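Patch test bench notebook, January, started a little after 9 in the morning

Back at the bench after two weeks away, and the first job was to find out what state I left the contact allergy work in, which took longer than I care to admit. I had labeled the chambers by tray and the log by extract, and the two only meet on a yellow sticky note inside the lid of the reagent box. Kamala, if you are reading this, yes, you told me so in the fall. I have now copied the whole thing into the front of this book so we can both stop hunting for it.

Where we are. The question is still whether our sweat extraction pulls disperse dyes out of polyester blend fabric well enough to make a patch test extract we would trust on a patient with a textile rash. The clinic keeps sending us people with the classic picture (inner thighs, the edge of the armpit with the vault spared, the backs of the knees), and half of them are negative to the standard series. Then you put a piece of their own leggings under a chamber and the skin lights up. So the allergen is in there somewhere, and we are just not very good yet at getting it out and giving it a name.

Today's run was fabric lot 1773, the navy one from Stitness. I cut 6 swatches, weighed them, and put each one in artificial sweat in the shaking bath at body temperature. I had meant to do acid and alkaline side by side, but the alkaline batch was cloudy when I took it out of the fridge and I didn't like the look of it, so it went down the sink and this is acid only. Fresh alkaline is on the list for tomorrow. Please nobody use the old bottle with the blue cap. I have rinsed it but it still smells odd to me.

10:40. Checked the bath and it had drifted a couple of degrees high again. This is the Totance unit, the older one by the window, and I am more and more convinced it reads cold first thing in the morning and then overcorrects. I put the glass thermometer in and will go by that. Botond thinks it's the lid not seating and he may well be right, he usually is about anything with a hinge. I put a folded towel on top in the meantime, which seems to help.

While that was shaking I did the thin layer plates from before the break. I was a little worried they would have faded, but they had been wrapped in foil in the drawer and they look fine. The blue spot is where we expect Disperse Blue 106 to run, and there's a second, fainter smear just under it that could be 124. Those two travel so close together that I don't want to write down anything firmer than that. The orange one is nicely separate. There's also a yellowish streak at the baseline in both of the acetone extracts and in neither of the sweat ones, and I think that is finish and has nothing to do with dye. If it's a resin finish we should be thinking about formaldehyde, and I would like to run the chromotropic acid spot test on the uncut cloth before anybody gets excited.

Long phone call with the Kandasamy people at lunchtime about the chambers. They are sending us a box of 200 from a new lot, and the adhesive border has been changed, so we need to run blanks on ourselves before we use them on anybody who has signed a consent form. I'll volunteer my left upper back. My right side is still a bit pink from the last round of tape, and anyone reading that side would be reading tape and me being forty-something and Irish.

On that subject, a note about reading times, because we had a disagreement in December and I promised to write down where I landed. I still want day 2 and day 4 for everyone, and I also want a late reading at day 7 for the textile group. Kamala Fernandes went back through the old sheets (51 of them, bless her, on paper, in my handwriting) and found several people who were called doubtful at day 4 and then phoned in later to say the spot had come up and was itching. A phone call is not a reading. But it's enough to make me want to look properly next time, even if it means asking folks to make one more trip and find one more parking space.
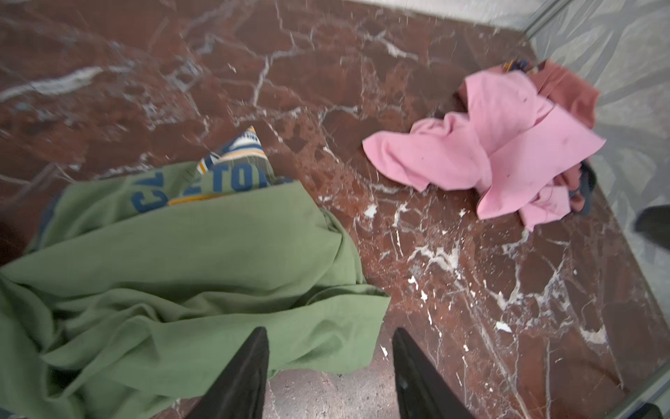

Also, we really must standardize what we ask people to bring in. The present letter says "suspected clothing," and what we get is a grocery bag of everything in the dresser, some of it freshly washed with a scented softener, which muddles things before we even start. I have redrafted it to ask for two or three items at most, worn but not laundered if they can stand it, with the care label still on, and a line about which detergent they use. I also took out the word "garment" because a lady last year thought I meant only underwear. The draft is in the shared folder, so please be kind to it.

3:15. Swatches out of the bath. The liquor is visibly blue in all of them, deeper in the two cut from near the waistband. I can't say yet if that's a real difference or whether I squeezed those harder with the tweezers. Filtered, split into amber vials, labeled with both tray and extract this time — I can be taught. One vial from each is going to Ostden for the mass spec, and the rest are in the fridge on the second shelf, behind the petrolatum.

For tomorrow: fresh alkaline sweat, spot test on the uncut navy, blanks on my back if the courier comes before noon. Botond Farkas has the good balance until two, so weigh anything small after that. And somebody please order more foil, I used the end of the roll on the vials.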